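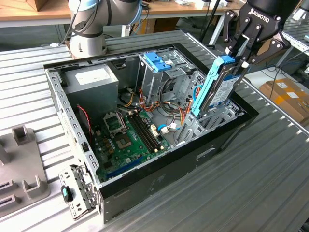 Harkport PC Menders - list archive
Home | Threads | By author | Search

Subject: Re: Stripping the old towers
From: Tolera Habte

Cledwyn Samuel wrote:
> I have inherited another batch of desktops from Patel's
> and would like them down to bare cases by Saturday. Is
> there an order people do this in, or do we each just
> pull at whatever is nearest?

I have watched you pull at whatever is nearest, Cledwyn, and I still have the scar. So yes, there is an order.

Drives first. On the sort with blue plastic bits in the bays, the hard drive sits in a caddy and the whole lot slides out once the data and power leads are off. Take the leads off before you slide. I mention this because the last box of blue data cables I was handed had 15 in it and 2 of them still had both ends.

Keep the caddies with the cases. They look like something out of a cracker and get binned accordingly, then somebody wants to fit a drive and we are back on the auction sites paying 850 pence for a bit of plastic and the postage.
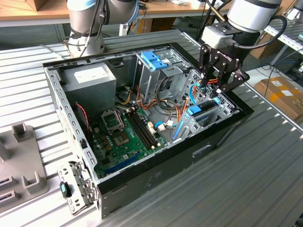 Would you take the processor out before the board, or leave it where it is? Prosser wants the chips bagged separately and I'm nervous of the pins.

Out first, if Prosser wants them bagged. Lever up, bracket up, then lift the chip straight and put it in something that closes. A margarine tub does not count as something that closes - the lid on mine has not fitted since it went through the dishwasher. Look in the socket before you touch anything. If the pins are in there, your thumb has no business being in there as well, and don't stack boards on top of it afterwards.
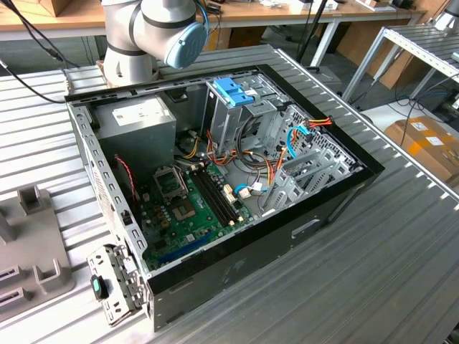
Leave the power supply until late. It is heavy, it is attached to everything, and if you undo its screws early it will drop on whatever you were hoping to save. Unclip the big connector from the board, follow the bundle back, and free each branch as you meet it. There is always one more cable tie. Don't open the supply itself, whatever you saw on a video.

Screws go in a jar, coarse and fine apart. The spreadsheet says the Ultport shelf holds 3,296 of them, a number I can only assume was arrived at during a very long winter.

I can bring the decent screwdriver on Saturday, provided it goes home with me this time.

Tolera

Recent threads
- Memory sticks: testing before sorting
- Key to the Ultport shelf, again
- Wanted: side panels, any colour
- Re: Re: Who has the label printer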